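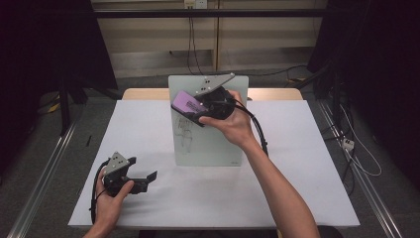 4. Station set-up and hand gripper care

Applies to the Elorbridge table station with the Dutard hand grippers, left and right. Do this at start of shift and again after any finger or pad swap. Takes 19 minutes if the spares are already out, longer if you have to go hunting for them.

Caution: power off both grippers before touching fingers, pads or inserts. Jaws can close without warning when the cable is reseated.

4.1 Table

1. Clear the table. Wipe it. Let it dry.
2. Lay the paper flat, no folds. Tape the corners if it lifts.
3. Stand the small board on its wire stand near the back center. Should not rock. If it does, the foot on the wire has slipped, push it back down.
4. Put the eraser to the right of the board, purple side up.
5. Route each gripper cable down its own side of the table. Left to left, right to right. Don't let them cross in front of the operator.

Note: leave slack at the wrist. A tight cable pulls the jaw off line and you will end up chasing a fault that isnt there.

4.2 Fingers and inserts

1. Hold the gripper over the table, jaws open, nothing in them. Look from behind the fingers.
2. Inner faces should look square to each other. If one leans, loosen its screw, reseat, tighten again.
3. Check the brass inserts in the black plastic brackets. Flush and straight. A proud insert means the bracket has been overheated or overtightened. Replace the bracket, do not glue.

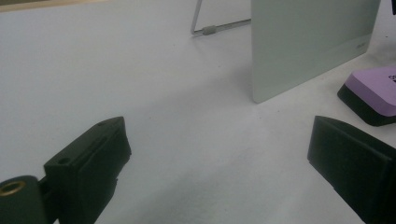
4. Torque the finger screws to 2 Nm with the Kusberg driver. No power tools. The plastic strips easily and then you are back to step 3.
5. Wiggle each finger by hand. Any play at all, repeat step 4. Still loose, swap the finger.
6. Brush grit off the table before moving on. Small specks get into the pads and stay there.

Note: left and right fingers are not the same part. Check the letter on the spares bag before you open it.

4.3 Grip check

Use the eraser. Flat sides, easy to see if it sits crooked.

1. Power on. Wait for the Bai controller to show ready.
2. Open the jaws all the way. Bring them over the eraser so the pads meet the two long edges, same height on both sides.
3. Close slowly. Stop when the pads start to give. More squeeze does not mean more grip.
4. Lift clear of the table and hold for 40 seconds. Eraser should stay upright between the pads.
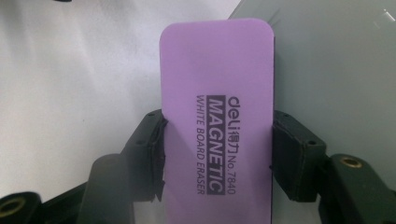

5. Look hard at the foam. Frayed edge or a strip hanging off, note it in the log and change the pad at end of shift. Foam torn through to the plastic, change it now.
6. Tilt the gripper to one side, then the other. No slip allowed. If it slips, clean both pads with a dry cloth and do steps 2 to 4 again.
7. Repeat with the other gripper.

Caution: keep fingertips out of the jaw gap during step 3. Yes, even with the speed turned down.

4.4 Pad change

1. Power off.
2. Peel the old pad from the back edge. Scrape off leftover glue with a plastic blade, never metal.
3. Wipe the face with alcohol. Wait 3 minutes.
4. Press the new pad on, flat, edges lined up with the finger. Hold it down hard.
5. Trim anything that sticks out. Ragged foam catches on the load and tears faster.
6. Redo 4.3 for that gripper from the top.

Always change both pads on a gripper together, a new one against a worn one closes off center. Spares are in the Dutard box, foam sheet at the bottom. Reorder when you open the last bag, not when its empty.

If a gripper fails the check after new pads and a retorque, tag it and pull it from the station. See section 7 for jaw zeroing.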